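In defence of carpet you can't love
by Embla Strand

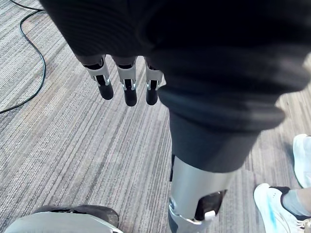

6 min read

My sister-in-law ripped up her carpet in July and has not stopped talking about it since. Floorboards! You can just sweep! She sent me a photo of the underlay in the skip, and I think I was meant to be jealous.

I wasn't. I like our carpet. It's grey, it's got stripes, it looks like the waiting room of a mid-range accountant, and I have come to believe it's the best thing in the house.

We rented in Godinport before this, a place with polished boards from front door to back, and everyone who visited said how lovely. It was lovely. It was also freezing, and you could hear a dropped peg from the other end of the hall. I wore two pairs of socks from May onwards and bought a rug, and then another rug, and then the grippy stuff that goes under rugs, until I'd pretty much carpeted the joint in instalments (and tripped on every seam).

Now I've got the real thing, wall to wall, and I do all my folding on it. Sunday evening, washing tipped out in a heap, me cross-legged with the telly on. Try that on hardwood at my age. The black clothes go down last because yes, fine, black picks up every bit of fluff going. I'll give the floorboard people that one.

The colour is what gets me the most grief. My neighbour Aslak Bråten reckons grey is what you choose when you can't choose. Maybe so! But a cream carpet turns you into a security guard. We had cream when I was a kid and Mum spent 30 years making grown adults take their shoes off at the door. A grey stripe asks nothing of anybody. Crumbs vanish until you're ready to deal with them, and the lines tell you where you've vacuumed.

We did get a quote for boards once, from a showroom called Lindqvist. $2279, and that was before they'd looked at the stairs. I said we'd think about it, and we went and had fish and chips.

So enjoy your sweeping, Kirsten-from-the-skip-photo. I'll be down here on the floor, matching socks, perfectly warm.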